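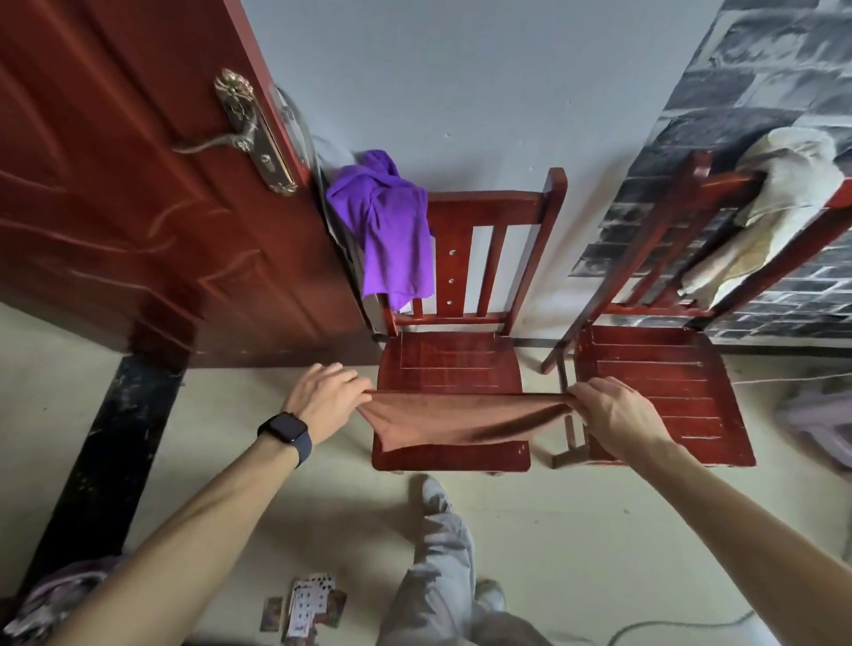 Imke Pfeiffer escreveu na margem da entrada anterior que lavar as capas antes de as provar é trabalho deitado fora, porque o que interessa ao cliente é saber se servem quando saem do saco. Discordo em parte. Quem compra uma capa de assento lava-a ao fim de um mês e volta a vesti-la, e é nessa segunda vez que aparecem as queixas. Fica a objeção registada e faço uma prova sem lavagem na próxima ronda, com o lote que ainda está fechado.

15 de fevereiro de 2020

Continuação do trabalho com têxteis de cadeira. Cadeiras de madeira envernizada, as mesmas da semana passada. Estou a comparar três maneiras de proteger o assento: pano fino solto, toalha dobrada e capa vestida. Encomenda 2185, da Sonescombe, que quer uma recomendação escrita para salas de espera pequenas.

Pano fino. Estendido na largura, deixa-se alinhar depressa, mas não fica. No verniz escorrega logo que alguém se senta de lado, e ao levantar vem atrás da roupa. Experimentei prendê-lo por baixo da travessa da frente com duas molas e melhorou, só que as molas marcam a madeira e o Mirsad não as quer ver perto das cadeiras. Experimentei também dobrá-lo a meio. Fica mais pesado, cai melhor à frente, escorrega na mesma. Para mim o pano solto serve para tapar a cadeira quando não está em uso e pouco mais.

Nota sobre a dobra: dobrar sempre com a bainha para trás. Com a bainha para a frente o rebordo levanta e apanha pó.

Toalha. Uso as de felpa que já cá estavam, muito lavadas. A toalha nova larga pelo e fica inchada nas dobras, não dá para comparar com nada. Dobra em três no comprimento e depois acerto as pontas com as duas mãos, puxando de fora e alisando para o centro. Se se alisa do centro para fora, a camada de cima anda mais do que a de baixo e a dobra fica torta.

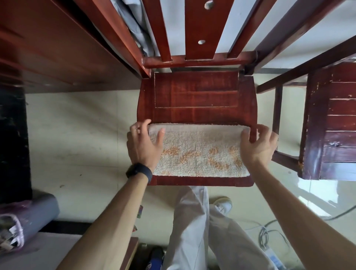

A toalha agarra melhor do que o pano, por causa da felpa, e é mais confortável para quem fica sentado muito tempo. O problema é a espessura na dobra da frente, que faz um degrau atrás do joelho. Virando esse degrau para o encosto a coisa resolve-se, mas passa a sobrar tecido junto às ripas e a parte da frente fica mais curta. A Lozano vende umas toalhas com um lado liso que talvez evitem isto. Pesei uma amostra deles: 619 g seca, o que me parece demasiado para uma cadeira só. Demora muito a secar e ninguém vai ter paciência para a trocar duas vezes por semana.

Medi a folga lateral depois de me sentar e levantar dez vezes. O pano saiu do sítio à segunda. A toalha aguentou até ao fim, com um desvio de dois dedos para a direita. Não tirei medida com régua porque o bordo não ficou paralelo ao assento. Repetir com marcação a giz.

Capa. É a que mais se aproxima do que a Sonescombe pede. As da Flernier vêm com etiqueta de lavagem cosida na bainha, e decidi usar a etiqueta como referência: fica sempre do lado da frente. Parece pouca coisa, mas poupa-me voltar a capa três vezes até acertar. Os cantos de trás entram primeiro, bem metidos na junta entre o assento e o encosto. Depois estica-se para a frente e os cantos da frente descem ao mesmo tempo, um em cada mão. Vestir um canto da frente e a seguir o outro deixa uma prega em diagonal que já não sai sem desfazer tudo.

A largura antes da lavagem era de 497 mm, medida com a capa estendida e sem esticar. Falta a medida depois da lavagem, faço-a na segunda com o tecido bem seco. À mão, noto que custa mais a puxar do que custava na semana passada, sobretudo no último bocado antes de passar a aresta.

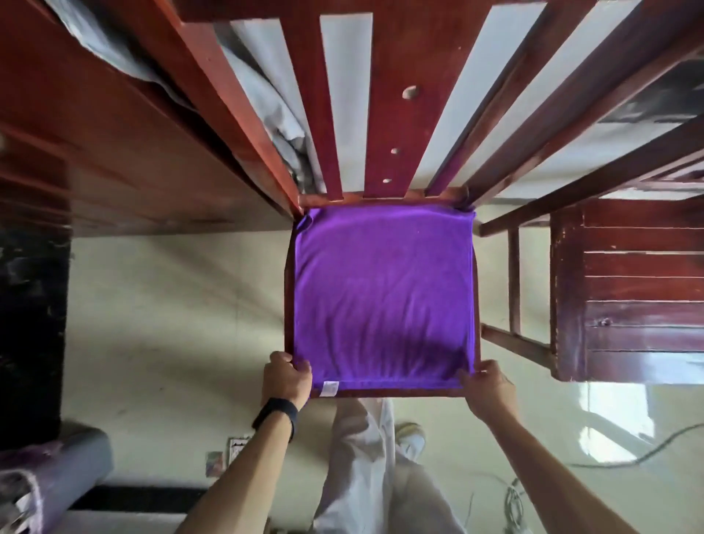 Quanto às rugas, há duas espécies e convém não as misturar no relatório. As que correm ao longo da superfície desaparecem com o uso, basta sentar-se. As que nascem nos cantos ficam, e são sinal de que o canto de trás saiu da junta. Quando isso acontece, não vale a pena alisar por cima. Tira-se a capa pela frente e recomeça-se.

A madeira descoberta aos lados incomoda o Mirsad Kneževič mais do que a mim. Ele preferia um corte mais largo, que cobrisse o aro todo. Eu acho que um corte mais largo faz folga e a capa começa a rodar, como aconteceu com a amostra Lerano em janeiro. Ficou combinado pedir uma peça intermédia à Flernier e provar as duas lado a lado.

Cuidado com o verniz. Nas arestas já há desgaste e o esfregar do tecido não ajuda. Passar a mão antes de vestir, para apanhar lascas. Na quinta prendi uma malha numa lasca e a capa ficou com um fio puxado, por isso essa já não conta para as medições (está na prateleira de baixo, com um alfinete).

Preço: a Sonescombe fala em mais de 200 assentos, se a recomendação for a capa. Com essa quantidade, a diferença entre lavar em casa e mandar lavar pesa mais do que o preço da peça. Pedir valores antes de escrever a conclusão.

Por fazer:
Lavar a capa outra vez e medir largura e profundidade.
Repetir a prova da toalha com o assento marcado a giz.
Prova sem lavagem, como pede a Imke.
Perguntar à Lozano se fazem a toalha de lado liso em peso menor.
Devolver a fita métrica à gaveta da costura, que anda sempre na minha bata.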